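Brironora opens its doors to the blogs we couldn't stop refreshing

New online collection gathers 50 single-joke blogs, with the stories of the people who made them

LORNVILLE, November. Anyone who spent their lunch breaks online a few years back will remember the feeling. A friend sent you a link, you clicked it expecting very little, and half an hour later you were still scrolling through pictures of pigeons who looked as if they were late for a meeting. The blog had one idea and it stuck to it, and by the end of the week everybody in the office was quoting the captions.

Brironora, the small Lornville publisher of writing about internet culture, is delighted to announce a new home for exactly that sort of thing. The Single Joke Library is a free online collection of 50 picture blogs, each built around one running gag, and each presented with a newly written introduction and (wherever we could find them, and we did try very hard) a conversation with the person behind it. It opens to readers this month. 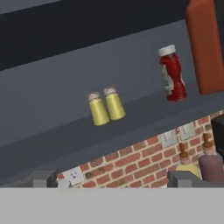
The collection has been put together by our editor Renu Gautam, who began keeping a list of favourites long before there was any thought of publishing it, and who has spent the better part of 15 months writing to old email addresses and hoping for the best. Some of the replies came back within the hour, from people thrilled to be asked. Others took a good deal longer, and one arrived by post with a very nice card. What struck her again and again was how ordinary the starting points were. A great many of these blogs began with somebody looking at a perfectly everyday object and deciding it had a personality. Two yellow shakers side by side on a grey shelf, one standing just behind the other, would have been quite enough to get going: give them names, give them a long-standing disagreement, add a line of dialogue every morning before work, and you would have had readers by the spring.

"I think people remember these blogs as throwaway, and of course lots of them were made in ten minutes on a bus," said Renu Gautam. "But when you read one from the first post to the last, you start to notice how much care went into it. The jokes get stranger, the captions get shorter, and the readers start joining in and sending their own pictures. I laughed out loud at my desk far more than is decent, and I've become terribly fond of all of them."

The library is arranged by mood, with shelves for the cheerful, the grumpy, the oddly moving and the frankly baffling. Visitors can read each blog in its original order, which we felt rather strongly about, or dip in at random if they have only a minute or two before the kettle boils. Among the early favourites in our own office are Montecinos, a much-loved diary of one family's garden gate seen through every kind of weather, and Parent, in which a grown-up daughter set her father's text messages beneath portraits of solemn-looking noblemen. Parent ran to more than 1,000 posts before its author decided she had said what she wanted to say, and we're so pleased that she agreed to write a farewell post especially for the library. 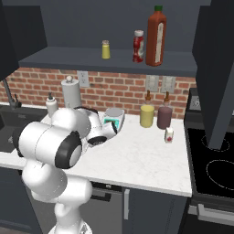
Every blog appears with its maker's permission, and the makers have been free to leave out any posts they would sooner forget. A few have taken us up on that. Others went the opposite way and dug out drafts that never saw the light of day, and these can be found at the foot of the relevant pages, marked as unpublished so that nobody feels misled.

There are also 2 longer essays to go with the opening. The first, by Renu, looks at the tagline, that single sentence under a blog's title which so often did half the work of the joke. The second is by Malcolm Rudd, who founded Brironora and has been threatening to write about comic captions for as long as any of us have known him.

"A good caption leaves you something to do," said Malcolm Rudd. "The picture tells you one thing, the words tell you something slightly different, and you get the pleasure of putting them together. My grandmother did it with the holiday snaps in her album, and she was merciless. I'd have loved to see what she would have made of a blog. I suspect she'd have had a bigger following than any of us."

We know that readers will have favourites of their own, and that some of them won't be in the opening selection. Please do tell us! There is a suggestions page on the site, and Renu reads everything that comes in, usually with a biscuit to hand. Further blogs will be added as permissions allow, and we would be especially glad to hear from anybody who made one, however small its readership was and however long ago it went quiet.

The Single Joke Library is free to use and needs no account. Copies of both essays, along with a full list of the blogs included, are available to journalists on request from the Brironora press desk in Lornville. Renu Gautam and Malcolm Rudd are both available for interview, and Malcolm asks that callers try him after 10am.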